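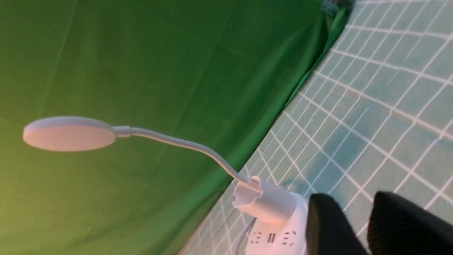 Tissu vert déplié, dont les plis restent marqués.

Linge de maison : « L'usage ordinaire laisse peu d'archives »

Responsable du fonds textile domestique de la maison Plemach, à Clonden, Kerstin Kuhlmann conduit depuis février le récolement des nappes, torchons et toiles cirées conservés par l'établissement. Elle revient sur les conditions de cette opération, sur les choix de conservation qu'elle impose et sur la place réservée aux objets de grande série dans une collection patrimoniale.

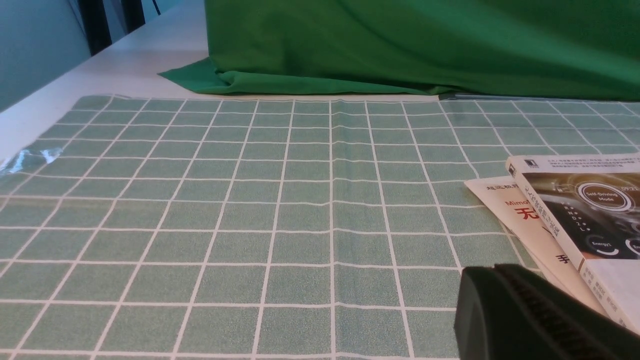 Propos recueillis par Dimas Mandagi
Publié le dimanche 18 octobre – Rubrique Patrimoine

Le fonds textile de Plemach s'est constitué par dons successifs, souvent à l'occasion de successions. Les familles remettaient d'abord les pièces brodées, les trousseaux marqués, le damassé des jours de fête. Les nappes de cuisine arrivaient au fond des mêmes cartons, où elles avaient servi à caler la vaisselle. « Pendant longtemps, elles n'ont pas été inscrites à l'inventaire, reconnaît Kerstin Kuhlmann. On les rangeait à part, sans numéro, et l'on perdait ainsi le nom du donateur et le lieu d'emploi. »

Le récolement en cours porte sur plus de 80 cartons. Chaque pièce est dépoussiérée, mesurée à plat, puis décrite selon une grille commune : armure, matière, teinte, motif, traces d'usage. Les notices sont saisies dans Plukari, la base documentaire adoptée par la maison, qui permet de rattacher une pièce à plusieurs donateurs. La fondation Dreßler finance la saisie et le reconditionnement pour une durée de 2 ans.

La question du pliage occupe une part importante des échanges. Une nappe rangée longtemps de la même manière garde la mémoire de ses plis, et la fibre finit par céder à leur croisement. « Nous avons renoncé à repasser, explique la responsable. La chaleur fixe certaines taches et fragilise les apprêts. Nous préférons rouler les grandes pièces sur des tubes, face imprimée vers l'extérieur, avec un papier neutre entre les tours. » Les formats plus modestes sont posés à plat dans des tiroirs, sans superposition excessive.

Les toiles enduites appellent d'autres précautions. Leur revêtement vieillit mal, devient collant ou se craquelle, et peut altérer les textiles voisins. L'établissement leur a consacré une réserve distincte, mieux ventilée. Kerstin Kuhlmann admet que certaines ne pourront être sauvées. « Pour celles-là, nous soignons la notice et le relevé du motif. Un échantillon de 10 centimètres de côté est prélevé lorsque la pièce doit être éliminée, et la décision est consignée au procès-verbal. »

Le répertoire des motifs réserve peu de surprises, mais il instruit sur les intérieurs. Les carreaux dominent largement, suivis des semis de fleurs et des fruits. L'imitation du carrelage constitue une catégorie à part entière, que la documentation commerciale désigne sous des appellations variables d'un fabricant à l'autre.
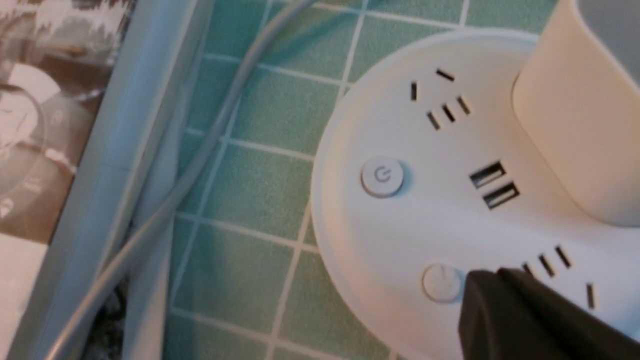 « Nous avons donc dû établir notre propre vocabulaire, poursuit-elle. Un même dessin pouvait s'appeler quadrillage, damier ou faïence selon le catalogue. Pour le chercheur, c'était inexploitable. » Le lexique retenu compte 100 termes, soumis à relecture auprès de deux collections partenaires. Il sera joint à l'inventaire publié, avec les équivalents allemands.

Interrogée sur l'opportunité de conserver des articles fabriqués en si grand nombre, Kerstin Kuhlmann invoque les enquêtes orales menées auprès des donateurs. Beaucoup se souviennent de la nappe de la cuisine avec une précision qu'ils n'ont pas pour les meubles : l'emplacement d'une brûlure, le côté que l'on tournait vers le mur, le coin coupé pour faire un chiffon. « Ces récits accompagnent désormais la notice. Sans eux, il resterait un métrage et une couleur. »

La maison Plemach n'envisage pas d'exposition permanente, la lumière étant trop dommageable aux teintes vertes et bleues. Une présentation par roulement est à l'étude dans la salle basse de Clonden. Les personnes détenant des catalogues de vente ou des carnets d'échantillons peuvent d'ores et déjà écrire au service des collections ; les prêts pour numérisation sont acceptés au même titre que les dons.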